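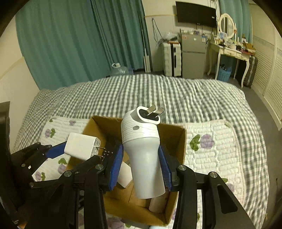
Nomero hand-held gripper, build-it-yourself kit

A friendly little kit for the home workbench, drawn up by Rodel Lacson over a good many evenings in the shared workshop at Galen, and now in its second version. You get the black linkage arms, the pivot pins and a pair of blue ribbed pads, which give nicely around rounded things like plug-in chargers – and do build two if you can, one for each hand, as small jobs go so much better that way!

Everything goes together with a small screwdriver and a pot of tea. Leave the pivots a touch slack until both jaws meet squarely, then nip them up a little at a time, going back and forth between the sides.

Weight when built: 535 g
Parts in the bag: 28
Price: 3060 pesos, spare pads 683 pesos the pair

Spare pins are kept in stock – just ask for Florante when you write in.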